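[vitulden-list] Re: Hanging paper over old distemper

From: Nadine Smadi
To: vitulden-list
Date: 16/11/2021
Subject: Re: [vitulden-list] Hanging paper over old distemper

Walid Khalaf wrote:

> We have stripped the back bedroom and under two layers of vinyl
> there is a chalky white coat that comes off on your hand. The
> man at the paint counter says to roll a primer over it and get
> on with it. Has anyone done this and had the paper stay up? The
> room is 12 feet by 8 and I have already bought the rolls, a
> large leaf print. Also, does it matter which wall I start on?
>
> Walid

Walid,

Don't roll primer straight over it. If it comes off on your hand it is distemper, and whatever you put on top is only stuck to the chalk. I did what your man at the counter suggested in our hallway, the first winter we had the house on Nitmont. The paper went up well and looked fine until March, when the seams started to lift over the radiator. By the end of that week I could pull a whole length off with two fingers, and the primer came with it, white powder on the back.

What worked the second time was washing it off. Warm water, a big sponge, and a bucket you change more often than you want to. Do a patch the size of a door, let it soak, scrub, rinse, move on. It is slow and it makes a mess of the floor, so put down old towels over the plastic. Plastic alone gets slick. You will not get every bit. When a dry hand comes away clean you can stop.

After that, let the wall dry for a couple of days with the window open a little. Then fill the cracks, sand, and brush on a coat of the penetrating sealer that is sold for chalky plaster. Read the can, because some of them want thinning for the first coat. Clustgate Hardware had it when I needed it, on the bottom shelf by the caulk. I have not been in there since they moved the paint section, so call first.

Then size the wall or use the primer made for wallpaper. Once there is something solid under it the primer is fine.

On where to start: with a big leaf print it matters a lot. The mismatch has to land somewhere, and you want it over the door or in the corner behind it. I start in the middle of the wall you see when you walk in and work out both ways. Some people start at the window. The older De Smet booklet, the one with the green cover that used to be in the library, says to start at the window, but I think that was for lighter papers where the overlap threw a shadow.

Check the repeat on the label before you cut anything. On a large leaf it can be close to two feet, and you lose most of that on every drop. Check that the run number is the same on all your rolls too. Ours were 574 except for one, and that one was a shade yellower. We used it inside the closet.

Do not run a full width around an inside corner. Cut it so it turns the corner by half an inch or so, then hang the next piece from a fresh plumb line and overlap. Old corners are never straight, and big leaves will show it if you try to wrap them.
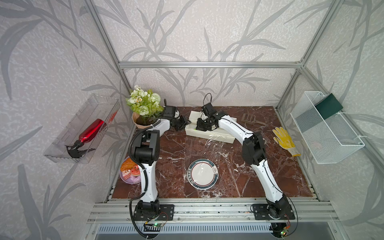
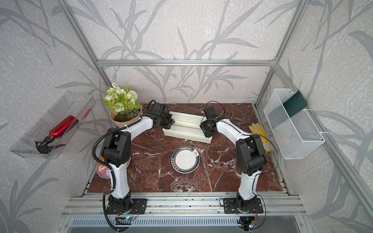

Reading time: 3 min

One more thing about the paste. If yours is the paste-the-wall kind, do one width at a time and go a little past the edge. If it is the paste-the-paper kind, fold it on itself and give it the full time on the label. I was impatient with the first few and they stretched on the wall, then shrank back and left gaps at the seams.

Wipe the seams with a damp sponge as you go, and don't lean on the seam roller. It squeezes the paste out and leaves a shiny track.

I have a long table and a 30 inch straightedge you can borrow. The table needs two people to carry - it does come apart, but one of the bolts is stripped. I am home most evenings after supper.

Nadine

_______________________________________________
vitulden-list mailing list
To leave the list, send a message with "unsubscribe" in the subject line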